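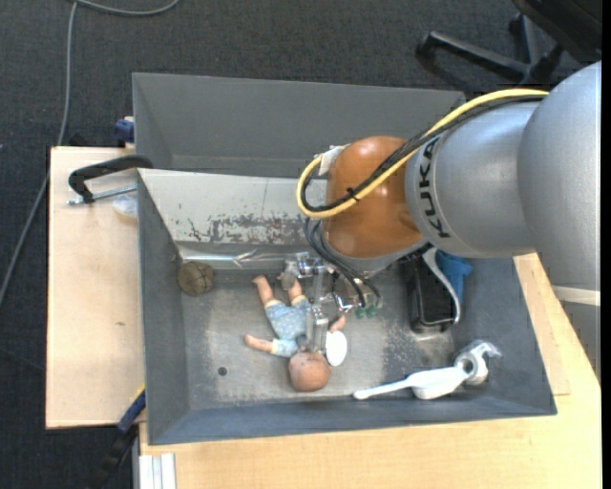 KUKA arm over the two adjoining bins, cable bundle tied along the wrist.

Jobs > Engineering > Robot Safety and Standards

Safe Practice Technician, Picking Cells (full time)

Koo is hiring a technician to write and maintain the working rules for our picking cells at the Jovencombe site. The job is split between the floor and the desk. You will report to Hauwa Ezeani.

What you will do
- Keep the risk assessment for each cell current with ISO 10218 and ISO/TS 15066
- Check cable routing, clamps and gripper fasteners before each shift and log what you find
- Write rules for reaching into a bin, including who holds the enabling device
- Approve new test objects for the bins and keep the list of them
- Run the lockout refresher for 13 operators every April

What we need
- Three years working with industrial arms, any make
- Experience writing procedures that other people had to follow
- Able to read an electrical drawing
- Willing to stop a cell when a rule is broken, whoever is running it

Helpful but not required: time spent on a standards working group, or training in gripper design.

The post is for 13 months and may be extended. Day shift only, with six on-call weekends over the contract.

Send a resume and one procedure you have written, with company names removed, to Obed Laryea in the hiring office. Applications close 20 September 2018. Interviews include an hour on the floor, so wear closed shoes.

Related jobs
Controls Electrician, Clakden
Gripper Test Assistant, Jovencombe
Machine Guarding Inspector, Clakden
Technical Writer, Zonska project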